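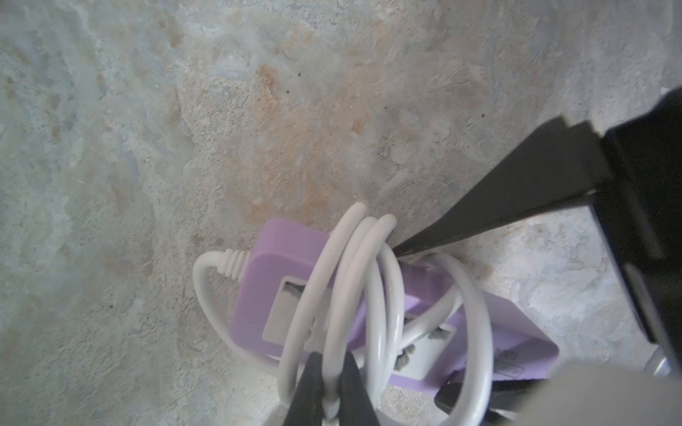

Power strip with its lead coiled around the middle, concrete floor. Two black fingers hold the lower part of the coil; the point of a longer jaw is at the upper right of it.

Gallery: Can It Tidy Up Yet?
Part 4, leads and cables
Jul 9, 2024
Text: Ysaline Masson. Trials: Dušan Tichý, Lundoscombe workshop.

The question for this series is a narrow one. Take a job that a person does at the end of a shift or after supper, give it to a machine with arms, and record what comes back. Earlier parts dealt with sweeping, folding cloths and emptying a crate of mixed fixings. Part 4 deals with extension leads, which turn up in every house and every workshop and which most people put away without looking at them.

Wrapping a lead around its own strip is a poor way to store it. The bend at the strain relief is too tight and the cord takes a set. It is also what most people do, so it is the case we tested. The full job was written on the sheet as follows: find the free end, unwind the coil, lay the lead out on the floor, wind it up again and place it on the shelf.

Why a cable is harder than a box

A rigid part has one shape. Once the jaws have closed on a box, the position of the rest of the box is known. A flexible lead gives no such help. Grip it at one point and the rest goes where its weight, its stiffness and the friction of the floor send it. Each move changes the shape that the next move has to be planned from.

Loops wound side by side add a second problem. Seen from close up they are all the same colour and the same thickness, and they pass over and under each other. To choose the right one the software has to follow the cord from a known point, usually the collar where it leaves the strip, and keep hold of that line through every crossing. When it loses the line it tends to pick the loop that stands highest, and the highest loop is often trapped under its neighbour.

Why two arms

A strip on a bare floor slides when the lead is pulled. With one arm, the usual result was that strip and coil travelled across the concrete together. With two, one can hold while the other lifts. The cost is space. Both hands want to be in the same small area, and the planner keeps a clearance between them that is wider than a person would bother with. Much of the run time goes on one arm waiting for the other to move out.

Narrow fingertips helped. A blunt pad pushes neighbouring loops aside before it closes on the one it wants. A pointed tip can get in between two loops, although it then holds the cord on a small area and the cord can roll out.

Results

We logged 109 attempts over the spring, the first of them in April. The unwinding stage was completed in 51. Of the failures, 17 ended with the cord slipping from the fingers; the others were mostly wrong loop chosen, or a stop called by the clearance check.

Rewinding was worse, and we have left it out of the totals. The machine could make one neat turn. On the second it was inclined to lay the cord across the sockets at an angle, and by the third there was nothing left that could be called a coil. The shelf stage was reached only when somebody had done the winding by hand.

Floor against bench

The same job on a bench gave better figures in the early runs, and we stopped using the bench for that reason. Leads are left on floors. Our concrete is uneven, stained and gritty, and the stains matter more than the grit. Changes of tone behind a pale cord make its edge harder to separate from the background. Dušan wanted to put a sheet of grey card down. We decided against it, as few garages have one.

Shop floor use

Drirkia, who fit out small assembly shops, asked whether any of this could be put to work on a packing line. For leads that arrive loose and in mixed states, no. For leads that arrive straight from a winder, all the same length and facing the same way, a fixed machine does the job faster than two arms ever will, and has done for years. The gap between those two cases is where the interest lies, and at present it is filled by people.

Bailly's stores team sent us their own time for the full job: one person, one lead, four actions, and no training beyond being shown once. They have not changed their method.

Household use

Not yet. A machine that completes the first stage a little under half the time, and needs a person standing by for the rest, does not save anyone a chore. It would also need to know that the lead was unplugged before touching it. Ours were checked by hand before every run, and that check is not in the software.

Next in this series

Part 5 covers hoses, using a stiffer section and a wall reel lent by Ralteck. Run sheets for Part 4 are kept at Lundoscombe and can be read there on request; ask for Dušan Tichý.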